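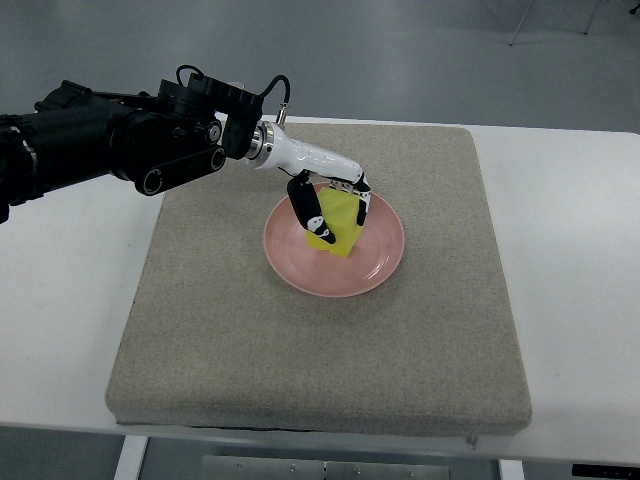
Rule Six

Oleksandra Lysenko had the rules taped inside the lid of her lunchbox, and she read them out loud to the new guy anyway.

"Rule one, hands off the table while the arm has power. Rule two, say 'moving' before it moves. Rule three, everybody answers."

"Everybody?" said Radymyr Hrytsenko.

"Everybody! Even if you're only here for the stapler."

He wrote that down. It was his first Saturday at Durngate and he was so happy he had forgotten to take off his coat. A real arm, a real hand, a yellow block and a pink plate, and in a minute he would get to call it.

"Rule four is the speed cap. First run of the day goes at 20 percent, I don't care who's watching. Rule five, you keep a thumb on the stop button. On it, Radymyr. Near it is a different rule and we don't have that one."

"And six?"

She grinned. Six was her favorite. Safta Vasiliu had added it in April, in green pen, after a long night with the Estis people and 43 tries at the same plate.

"Six. Write down the bad ones too."

"All of them?"

"Every single one, same form, same ink. You know what Safta found in those sheets? The grip was closing early, every time, by a hair. It was all there in the failures, just sitting there waiting for somebody to read it. I love those sheets. I'd frame them."

Radymyr put his thumb on the button. The block stood in the plate with a black finger on either side of it.

"Moving," he said, and his voice cracked.

"Moving!" said Oleksandra.

"Moving," called Yurii Fedoruk from the hallway, who had come for the stapler.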